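4. What Home Bakers Do When the Buttercream Fails

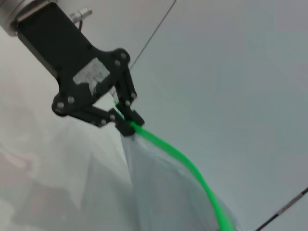
The third part of our study left the recipe behind and turned to repair. Most published advice on decorated cakes assumes that the frosting behaves. Our participants, who had baked for nieces, coworkers and one retired greyhound, made no such assumption. We asked each of them to keep a kitchen diary and to write down every fix, however shameful, at the moment it was made. Fixes remembered a week later tend to turn into techniques.

Twenty-eight bakers returned usable diaries. A twenty-ninth diary had been dropped in a bowl of ganache and could be read only in part, and we left it out with some regret. Between them the bakers recorded 55 repairs to finished or nearly finished cakes. Anathi Mabaso and Tharun Kartha sorted the repairs separately, then met to settle their differences. They disagreed on five. Four of these came down to whether a row of sprinkles counts as structural.

4.1 Covering up

The most common repair was to put something on top of the problem. Rosettes were the favorite, followed by fruit, shaved chocolate and the ribbon that had been bought for the gift. Bakers were candid about this. "Every flower on that cake is standing on a hole," wrote one, of a lemon layer cake for a christening. Another had planned a plain top with a single name across it and delivered what she called a meadow.

Covering up has a cost that the how-to books leave out. Each rosette changes the design, and the changed design then has to look intended. A single flower in the wrong place reads as an accident, so a second is added to balance it, and then the far side looks bare. One participant began with a thumbprint near the rim and had used a full extra batch of buttercream by the time she was satisfied. The thumbprint, she noted, would have faced the wall.

4.2 Scraping back

Nine bakers scraped a cake back to the crumb coat at least once. All nine wrote that they should have chilled it first, and three wrote it twice. Scraping was held in higher regard than covering, in the way that early rising is held in higher regard than sleeping in, but it gave mixed results. Colored frosting was the main trouble. Red left a stain on the white coat beneath it, and the second coat had to be thicker to hide the pink. Two diaries record a cake that grew visibly taller over the course of the evening.

Temperature deserves a word here, as it ran through nearly every diary. Our instructions asked for room temperature butter. Rooms were not consulted. A baker working beside a radiator in December and a baker working next to an open window in the same month were following the same line of the same recipe, and they wrote to us about quite different substances. Flor Condori, who ran the follow-up interviews, has since suggested that we replace the phrase with "soft enough to dent, not soft enough to slump," and we have done so in the revised instruction sheet.

4.3 Renaming

The category we had not planned for was renaming, in which nothing on the cake is touched and the baker changes what the cake is said to be. A castle with a failed tower was presented as a ruin. A swan became a duck, and later that afternoon, after the neck went, a cloud. A two-tier cake that had settled to one side was served under the title "Italy." We at first coded these entries as jokes. Thulani Shabalala pointed out that they worked as well as any other method in the diaries and took far less sugar, and we moved them into the main table.

Renaming depends on the guests. Adults accepted the new title almost every time, perhaps because they had been offered cake. Children under six did not. The diaries contain several short and painful exchanges on this point, of which "That is not a horse" is typical. We make no claim about guests in between, who were mostly looking at their phones.

4.4 Store-bought help

We had expected some embarrassment about bought decorations and found very little. Stickers, plastic figures, paper toppers and craft store trinkets appear all through the diaries, usually with the aisle they came from. Several bakers treated the shopping as the pleasant half of the job. The piping kits sold under the Arnis name came up most often, with praise for the small star tip and none for the coupler, which one baker recovered from inside a cupcake. The Cirnetti toppers were liked for their weight, until they were placed on mousse.

The one firm rule we could draw from the diaries concerns anything that isn't food: write it down and take it off before cutting. Bakers who kept a list got everything back. Bakers who relied on memory were still finding music notes and tiny picture frames in the leftovers.

4.5 Limits

Our bakers were recruited through a cake exchange and are keener than most. People who give up and buy a cake do not, as a rule, keep a diary of it, so surrender is surely undercounted. The diaries also rest on what each writer was willing to admit. Solange Caron read all of them against the photographs the bakers sent in and found damage that went unmentioned, including a dent of some depth in a cake described on its page as "fine." We did not raise this with the baker.

Finally, the repairs were judged by their makers, usually late at night and in poor light. A panel of strangers might have been harsher, though our pilot with such a panel ended early when they ate the material. Section 5 takes up the matter of transport, where the diaries grow shorter and the handwriting gets worse.

Figure 4. Gripper and wrist flange, with cable connector and label.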